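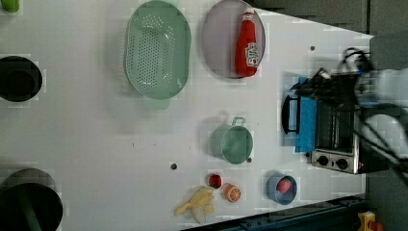 Colander, pots and plate on the white table.

Home | Courses | Jobs | Contact

Assistant for cooking evenings, Clomwood Kitchen School

We are looking for one friendly person to help with our evening courses in Flollcombe. The work is 8 hours per week, divided over two evenings, and the contract goes until the end of December.

You will prepare the vegetables before the guests arrive, help the teacher during the course and wash up after. Our groups have at most 7 guests, and many of them cook for the first time, so patience is more important for us than a diploma.
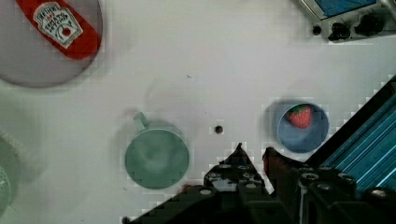

Ketchup, a mug and a blue bowl.

We ask that you can stand for a long time, speak simple English and have a valid food hygiene card. If you don't have the card yet, we pay the course for it. Knowledge of Japanese or Taiwanese home cooking is welcome, but we don't require it.

The pay is 70 per evening, and you eat with the group.
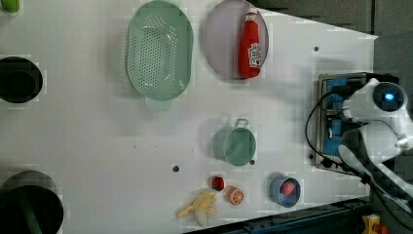 Please send a short letter and tell us one dish you like to teach to a beginner. A photo of yourself is not needed. Write to Tomomi Chiba or Shih-chieh Kao, Clomwood Kitchen School, P.O. Box 3022, Flollcombe. Letters should reach us before April 28, 2022.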